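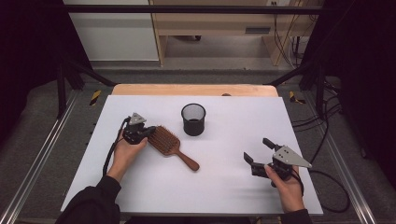 **Für wen ist das Dedora-Handkit gedacht?**
Für Gruppen, die zweihändige Greifaufgaben von Hand vormachen und die Aufzeichnungen anschließend zum Training eigener Steuerungen verwenden. Ein Roboterarm ist für die Aufnahme nicht erforderlich.

Diese Datenkarte beschreibt den Beispieldatensatz **Herska**, der dem Kit beiliegt. Stand: So., 10. Februar.

## Lieferumfang

- zwei Handgreifer, links und rechts, je mit Anschlusskabel
- Aufnahmesoftware `zustirov` mit Kommandozeile und Exportfunktion
- Datensatz Herska, entpackt 259 GB
- Kalibriertafel und Prüfprotokoll je Greifer

Tisch, Rahmen und Aufnahmerechner gehören nicht zum Lieferumfang.

## Inhalt des Datensatzes

| Merkmal | Wert |
|---|---|
| Episoden | 1.258 |
| Aufgaben | 40 |
| Greifer je Episode | 2 |
| Ansichten | Kopf, Greifer links, Greifer rechts |
| Aufgabentext | Deutsch, Englisch |

Die Aufgaben betreffen Haushaltsgegenstände auf einer Tischfläche: aufnehmen, umsetzen, einstellen, herausnehmen. Zu `buerste_becher` gehören eine hölzerne Paddelbürste und ein schwarzer Netzbecher. Als Endzustand gilt: Becher aufrecht, Bürste mit dem Griff nach unten darin, Bürstenkopf über dem Rand, beide Greifer ohne Kontakt.

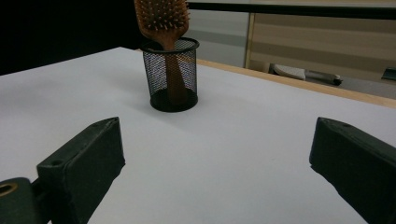

## Verzeichnisstruktur

```
herska/
 aufgaben.json
 episoden/
 <aufgabe>/<nummer>/
 kopf.mp4
 links.mp4
 rechts.mp4
 greifer.csv
 kalibrierung/
```

`greifer.csv` enthält Zeitstempel, Lage und Öffnungsweite je Greifer. Die Öffnungsweite ist auf den Bereich 0 bis 1 normiert; 1 bedeutet vollständig geöffnet. Fehlende Lagewerte bleiben leer und werden nicht interpoliert.

## Einspielen

```
zustirov pruefen herska/
zustirov export herska/ --aufgabe buerste_becher
```

`pruefen` vergleicht Prüfsummen und Zeitstempel. Episoden mit Zeitversatz zwischen den Ansichten werden aufgelistet und beim Export übersprungen. Mit `--alle` werden sie trotzdem geschrieben.

## Bekannte Einschränkungen

- Netzstrukturen erzeugen in den Greiferansichten stellenweise Moiré. Tiefenschätzung auf solchen Flächen ist unzuverlässig.
- Gegenstände oberhalb der Greiferspitzen können in der Greiferansicht angeschnitten sein. Für die Beurteilung des Endzustands ist die Kopfansicht heranzuziehen.
- Kräfte werden nicht gemessen.
- 10 Aufgaben liegen nur mit englischem Aufgabentext vor. Die deutschen Texte folgen mit der Ausgabe im April.

## Nutzung

Der Datensatz darf intern und in Veröffentlichungen verwendet werden. Weitergabe der Rohvideos nur mit schriftlicher Zustimmung von Dedora. Fehlermeldungen bitte mit Aufgabenname, Episodennummer und der Ausgabe von `zustirov pruefen` einreichen.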